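My grandmother ran the produce stall at Tallidness for 30 years, and when she died she left me the stall, the scale and one rule: never set out fruit you wouldn't argue over. So there I was in October with a stall and no idea how to argue. 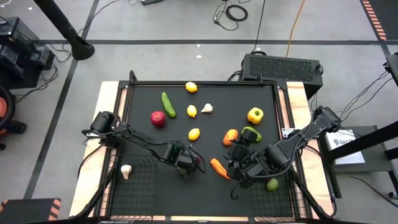

Lemons were her thing. She put them down before anything else, and whatever came after had to get along with them. I think of her whenever I see them running down the middle like that, with a cucumber on one side and a red apple keeping it company, and the garlic wherever there's room. She would have moved the apple. She always moved the apple!

My first customer was Myroslav Stasiv, who had been buying from her since before I was born. He picked up a pepper, put it back, and told me it was facing the wrong way.

"Peppers don't face," I said.

"Hers did," he said, and went off to Lisetti for his onions — the traitor.
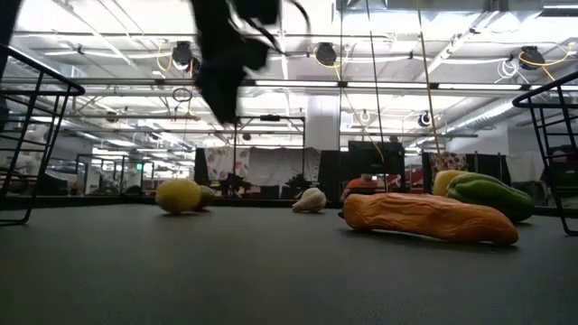 I went home and practiced on the kitchen table until my tea was cold. Squash in front, garlic behind. Garlic in front, squash on a chair. My sister came in, looked at it all and asked if we were having soup.

The next Saturday he came back. He stood there so long that the woman behind him coughed (twice, and not politely).

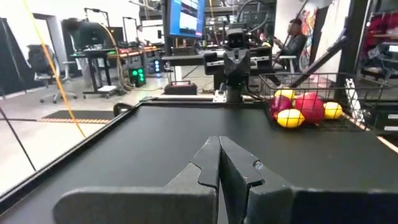
"How much for the red one?" he said.

"Two dollars."

"Robbery," he said, and I told him he could take it up with my grandmother. He laughed so hard he had to put his bag down. Then he offered me 70 cents, and we got started.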